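Havley Table Items, data card

Maintainer: Ferenc Dobos

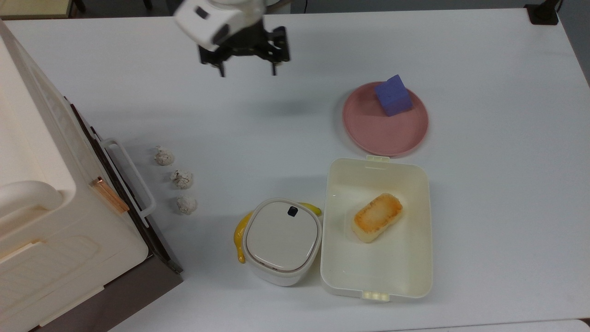
The set has 1082 photos of small household things on a tabletop. I'd treat the labels with some doubt. "Bread" also covers rice cakes — I argued for two labels and lost. "Container" covers anything with a lid, and clip boxes shot open get the same label as closed ones. Sponges are tagged by color, and purple and violet were never merged.

Piroska Fülöp rechecked 21 photos in December. She changed 5. Draw your own conclusions before training on it.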